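Bolsa Loseo de Apoio ao Estágio
Programa de auxílio a estudantes de comunicação 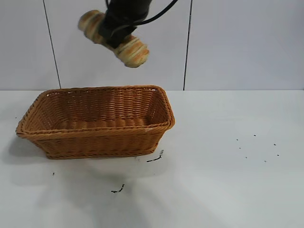
Pão alongado de crosta dourada, suspenso por uma garra preta acima de um cesto.

A Bolsa Loseo de Apoio ao Estágio é um auxílio financeiro destinado a estudantes de jornalismo e comunicação social que realizam estágios fora da cidade onde estudam. É atribuída pela Fundação Dellach, que também gere o prémio de reportagem Myklebust e uma pequena biblioteca de imprensa regional.

Objetivo

O programa foi criado para cobrir despesas que os estágios curriculares raramente pagam, como alojamento, transportes e refeições. Destina-se sobretudo a estudantes colocados em redações locais, rádios comunitárias e publicações especializadas. Os estágios em assessoria de imprensa só passaram a ser aceites numa revisão posterior do regulamento e continuam sujeitos a parecer do júri – a instituição de acolhimento tem de demonstrar que o estagiário produzirá conteúdos próprios.

Condições de candidatura

Podem concorrer estudantes inscritos numa licenciatura ou num mestrado que tenham concluído pelo menos 60 créditos. O limite de idade, inicialmente fixado em 32 anos, foi abolido quando a bolsa passou a admitir alunos em regime pós-laboral. A candidatura é composta por uma carta de motivação, dois trabalhos publicados ou realizados em contexto académico, um comprovativo de matrícula e uma declaração da entidade que recebe o estagiário.

O prazo abre em outubro. Os trabalhos podem ser apresentados em texto, áudio, vídeo ou fotografia. Quando são assinados por mais do que um autor, o candidato deve indicar a parte que lhe coube.

Seleção

As candidaturas são avaliadas por um júri formado por docentes e profissionais em exercício. Numa primeira fase é verificada a documentação; na segunda são apreciados os trabalhos e o plano de estágio. Os finalistas são chamados a uma entrevista, que pode decorrer à distância. Em caso de empate, tem preferência o estudante cujo estágio não seja remunerado.

Apoio concedido

O auxílio é pago em duas prestações, a primeira no início do estágio e a segunda após a entrega de um relatório intermédio. Inclui ainda uma assinatura anual da revista Skatard, dedicada ao ensino do jornalismo, e o acesso às oficinas organizadas pela fundação. Quem interrompe o estágio sem justificação perde o direito à segunda prestação, mas não é obrigado a devolver a primeira.

Bolseiros

Desde a primeira edição foram apoiados mais de 34 estudantes, a maioria em jornais regionais. Os relatórios finais ficam guardados na biblioteca da fundação e podem ser consultados mediante pedido. Uma parte deles foi reunida num caderno da Skatard sobre as condições de trabalho dos estagiários.

Ver também
Prémio Myklebust de Reportagem
Fundação Dellach
Estágio curricular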